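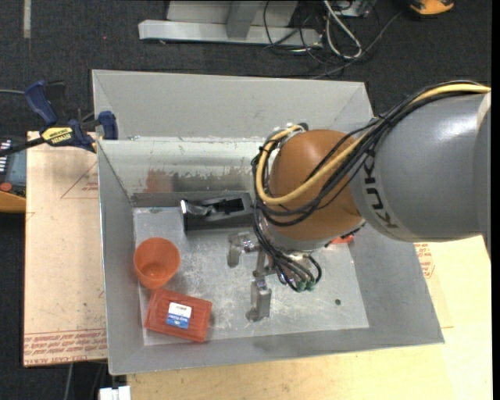
November 2018

Bins and bin contents, carried over from the September list.

Started the morning on the sheet-metal bins. Tùng Kiều wanted to know whether the worn ones need new floors before the Stallthorpe order goes through, so I went over them with a rag and a flashlight before touching anything else.

Floors first. The gray is scratched pale in the middle and scuffed most of the way out. I ran a fingernail over the worst scratches in bin A and it caught on two of them, both short. The rest are surface only. Bin B is the same or a bit better. Neither needs replacing. I'd leave them alone until spring.

Walls. The sloping sides are fine. The back wall of A has the reddish-brown smear along its lower half with dark gray mixed in. Wiped a hand-sized patch with plain water and got some gray on the rag, hardly any brown. Second patch with the Bruleck degreaser, left on for 12 minutes, and that took more of the brown but left a dull spot. I don't want a dull patch next to a shiny one across the whole wall, so I stopped there. Nhi Đoàn thinks it's rubbed off from the old castings. Could be. If it were rust I'd expect to feel it, and the wall is smooth.

Checked the corner seams with the flashlight. No gaps. One spot near the rim of B where the edge is sharp enough to snag a glove, filed it down, took two minutes.

Inside dimensions of the base, bin A: long side 706 mm. Short side not measured, the tape was too stiff to sit flat in the corner. Borrow the soft one from Nhi.

Contents. We still have the mix of odds and ends from September and I'd like to cut it down. Went through the crate at lunch.

Orange plastic cup: keep. It ends up lying tilted more often than standing and it shows up well against the gray. Weighed it while the scale was out, 12 g. There should be a second one somewhere. Not in the crate, not on the Younis shelf.

Long black piece with the recess on top: keep, but it needs a name. Tùng has it in the sheet as "tray" and Nhi has it as "housing", and we ended up with two rows for one object. I've put "black long" in both places for now. 277 g. It goes against the back wall and then it's awkward to get at from the front, so worth writing down which way round it went in each time.

Clelwood blocks: out. Two have split and the others are too light to be useful. Boxed and labeled.

Degreaser is down to the last 80 ml, enough for a few more patches but not a wall. Asked Tùng to put it on the next order along with rags.

To do
- soft tape, short side of A, both sides of B
- merge the two rows in the sheet once we agree on a name
- look for the other cup
- try the degreaser on the back wall again, shorter time, low down in the corner where it won't show
- tell Stallthorpe no floors this round

Tùng came by at four and looked at the dull spot. He says leave it.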